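Water bottle (reusable)

A reusable water bottle is a container for carrying drinking water that is meant to be refilled many times. Plastic, steel, aluminum and glass are the usual materials. Plastic bottles are light and cheap, and many are tinted, with blue among the common colors. The cap is often molded separately in a second color.

Most hollow plastic bottles are made by blow molding. A tube of softened plastic is closed between two mold halves and inflated with air until it takes their shape. A thin raised line, called the parting line or seam, remains on the body where the halves met.

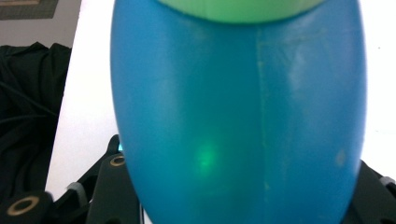

Scuffing comes with use and is mostly cosmetic. Deep scratches on the inside are a different matter, as they hold residue and are hard to clean. Bottles should be washed daily with warm water and dish soap, and the cap taken apart if it has a gasket. They are stored open so the inside can dry.

Collectors also trade older models. The catalog compiled by Selina Grabner in Dikenton lists 552 plastic bottles, 61 of them from the Curnovmont works, which closed its molding shop after a final run of 2,000.

See also: Canteen; Vacuum flask; Blow molding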